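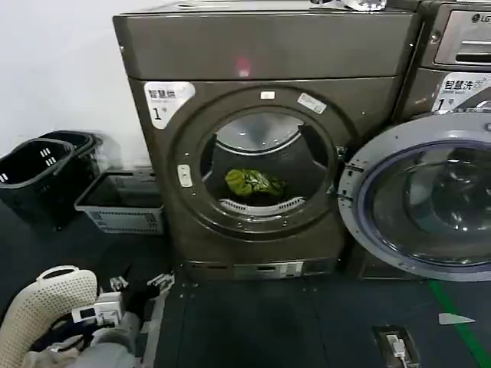 Figure 6.1 A dryer with one yellow-green item of clothing in the drum.

Chapter 6
Fixed Costs, Variable Costs, and the Small Shop

I learned most of what I know about costs in a laundromat. I was in graduate school, living over a pharmacy in Grandside, and every Thursday night I hauled my sheets down the block and sat there with a textbook a lot like this one. I didn't read much of it. I mostly watched the machines and wondered how on earth the place made money.

So let's start there. Suppose you own a laundromat called Rutherford Wash. You pay $898 a month to lease your dryers, and you pay it in February when the place is packed, and you pay it in July when half the town has gone to the lake. The bill doesn't care how many loads you run. That makes it a fixed cost, and you'll see it written as FC for the rest of the book.

Gas and electricity are a different animal. Each dryer load burns a bit of fuel, so the more loads you run, the bigger the bill gets. That's a variable cost (VC). Add the two together and you have total cost — easy enough, and yet I still see people mix them up on the final every year!

A quick warning before we go on. "Fixed" doesn't mean "forever." Your lease will run out one day, and then you can sign for more dryers or fewer. Economists call the stretch of time before you can make that kind of change the short run. For a lemonade stand it might be an afternoon. For a power plant it could be years.
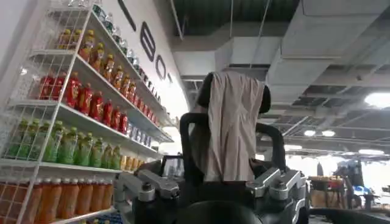
Figure 6.2 Bottled drinks on white wire shelves. Stock like this is a variable cost.

Now say you decide to sell cold drinks too. You buy 400 bottles from a wholesaler, Ukel Beverage, and every bottle you sell has to be replaced with another one you pay for. Sell twice as many and your drink bill doubles. The shelves themselves are a fixed cost, though, and I'd like you to stop for a minute and make sure you see why. (Hint: what happens to the cost of the shelves if you sell nothing all month?)

Plenty of costs sit somewhere in between. The water company may charge a flat monthly fee plus so much per gallon, and we'll split bills like that in two when we get to Section 6.3. Wages are messier still, and I've given them most of Chapter 11.

Keep your numbers for Rutherford Wash handy. We'll come back to it again and again, and later on we'll set it beside a much bigger business, the Drorkidach paper mill, where the fixed costs are enormous and one extra ton of paper is surprisingly cheap to make.
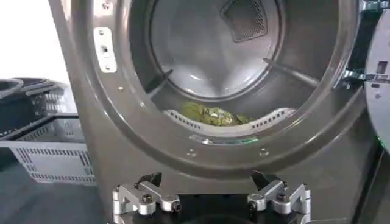

6.1 Average Cost and Why It Falls

Take that $898 lease and divide it by the number of loads you run in a month. One load, and the lease costs you $898 for that load. Run 400 and it drops to a little under $2.25 each. Same dryers, same lease, very different business. This number is called average fixed cost, and we'll draw our first graph of it on the next page.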